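Ondlow transcripts: read me first

Right, so you've downloaded the folder and you're wondering what you've got. It's a set of typed-up public meetings from the years after the old ruling party in Valtlow lost its majority and the country started muddling its way towards proper local elections. I began collecting them for a dissertation and then just carried on (my supervisor gave up asking).

There are over 200 meetings in here, one plain text file each. The file name gives you the district, then the year, then a running number. Hestton is the best covered by miles, as the clerk there kept everything and let me sit in the back office with a flask and a scanner. The coastal districts are thin. If you want to say something about the coast, please don't lean on this lot alone!

Speakers are marked by role — mayor, councillor, member of the public — and I've only kept names for people who held office at the time. Anyone who stood up from the floor is down as "resident". I did go back and forth on that, but some of them said quite blunt things about the police and they never agreed to be in a download.
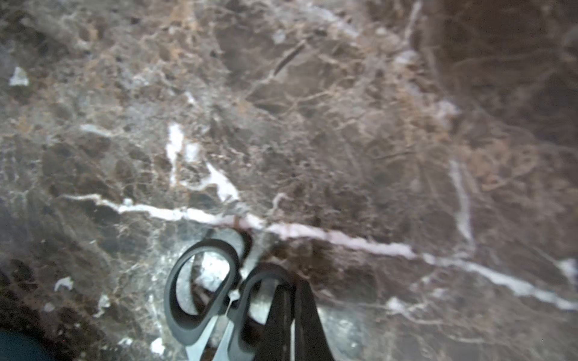 Spyros Stergiou wrote to say that calling the whole period a "transition" gives the game away, as half the councils were run by the same families before and after, and would I please change the column heading. I have. It now says "period", with 1 for before the electoral law and 2 for after. His other point, about the women's lists being folded into "independents", is fair too and I'm still working through it.

Translations are mine, apart from the Karagiannis batch, which came to me already in English and reads a lot more smoothly than people really talk. I've left those alone and put a K at the end of the file name.

Known problems: 13 files have missing pages, marked with a row of dots. In 3 of them the vote at the end is lost as well, so don't count those in any tally. Dates before the November budget sessions are sometimes a guess from the agenda. Spellings of village names wander about, sorry — there's a list in the places file, which covers 21 of the worst ones.

Use it for whatever you like, just say where it came from and tell me if you spot a howler. I update the folder when I've got a free evening, so check the changes file before you email me about something I may have fixed.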